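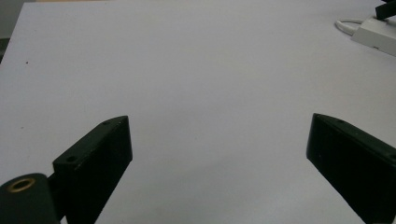 The Long Way Back to the Supper Table

When Agathe Huet moved into the upstairs half of a house on Lockyer Street, she had a folding chair, two saucepans, and a firm belief that she would never again need a table that seated more than two. She had spent most of her adult life eating on her feet. She ate at the counter, she ate in the car, and on one memorable occasion she ate an entire roast chicken out of the bag while waiting for a locksmith (she still speaks of that chicken fondly).

"I thought of dinner as something you got out of the way," she told me, pouring coffee into the larger of my two cups without asking which one I wanted. "My mother cooked for seven every night and I think I'd used up my patience for it by the time I was twelve."

That was before the Wednesday suppers, which began the way a lot of good things do in this town, with a burst pipe. The downstairs neighbor, a retired piano tuner named Valentin Leblanc, lost the use of his kitchen for the better part of a winter. He is a man who takes his evening meal seriously. He irons his napkins. Agathe heard him on the porch one night, trying to heat a can of soup over a camping stove in a crosswind, and she opened the window and told him to come up before he set fire to his sleeves.

He came up with the soup, a loaf of bread, and a tablecloth. There wasn't a table to put it on, so they spread it over a door laid across two sawhorses, and they talked until well past eleven, mostly about whether a person can really learn to like turnips. He says yes. She has come around to maybe.

The following week he brought his sister. The week after that the sister brought a cousin, and the cousin brought a pot of beans so heavy that it took both of them to get it up the stairs. By spring there was a regular crowd, and the door on the sawhorses had begun to bow in the middle, so that the peas all rolled toward the salt.

I should say here that I grew up in a house where supper was at six and you had better be sitting down. My father carved and my mother asked questions, and the rest of us kicked one another under the table and tried to look innocent. I complained about it then. I'd give a good deal now for one more of those evenings, even the ones with liver. So I may not be the most impartial reporter on this subject, and I'll admit that when Agathe first invited me to come and see what all the fuss was, I said yes before she had finished the sentence.

There is a rhythm to the evening, though it took me a few visits to catch it. People arrive hungry and a little shy. They stand about with their coats on. Then Valentin hands somebody a stack of plates, and that seems to do it, because you can't stay shy with your arms full of plates. He has a theory that guests should always be given a job within a minute of coming in, and he's very good at inventing them. I have been asked to hold a lemon. I held it for quite a while, and I felt useful the whole time.

The food is whatever it is. There has never been a menu, and the one attempt at a sign-up sheet ended in an evening of four potato salads and a jar of pickles, which everyone agreed was a perfectly good supper. Agathe, who claimed for so long that she didn't cook, makes an onion tart that people have started planning their week around. She learned it from the back of a flour bag and has changed it every time since. More thyme, less cream, a bit of mustard under the onions. She won't write it down, and I have asked her nicely.

The table changed too. The old door was retired, with a short speech, and a plain one took its place.
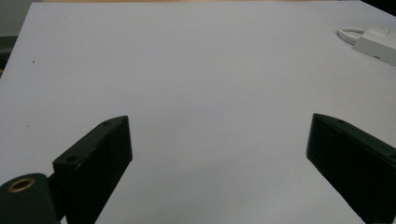
A pale, plain tabletop leaves plenty of elbow room for supper.

I've been trying to work out what it is about sharing a table that you don't get from sharing, say, a bench or a bus. Part of it must be that your hands are busy. It's easier to say a hard thing while you're buttering bread. I watched a young man tell the whole company that he'd lost his job, and he said it to the butter dish, more or less, and the woman next to him put another potato on his plate and asked what sort of work he'd liked best. They were still at it when I left. And part of it is the passing of things. You have to look up from your own plate, over and over, all evening long, because someone wants the salt.

Valentin puts it in terms of pianos, as he does most things. "You tune one string against another," he said. "Alone, you don't know if it's flat." Then he asked if I was going to finish my tart, and I'm sorry to say that I was.

There have been bad nights, of course. There was the evening of the great argument over whether a window should be open or shut, after which two cousins didn't speak until May. There was a fish stew that none of us mentions. And there have been long stretches when getting together at all was out of the question, and Valentin took to leaving a covered dish on the stairs and ringing a little brass bell, and Agathe would eat on the top step and he would eat on the bottom one, and they'd carry on about turnips with fourteen stairs between them. She says those were some of the best suppers of all, although her back didn't care for them.

I asked her what she'd tell a person who wanted to start something of the kind and didn't know how. She thought about it for so long that the coffee got cold. Then she said to start with soup, because soup stretches, and to borrow chairs before buying any, because people who lend you a chair will generally come along to sit in it. She said not to clean the house first. If you wait for a clean house, she said, you'll be eating alone at ninety with very nice baseboards.

I went home that evening and looked at my own table, which had been holding up a stack of mail and a broken lamp for longer than I care to say. I moved the lamp. I moved the mail to the piano bench, where it still is. Then I called my brother, who lives six streets away and whom I see mostly at weddings, and asked him what he was doing on Thursday.

He wanted to know if there would be liver. I told him to bring bread.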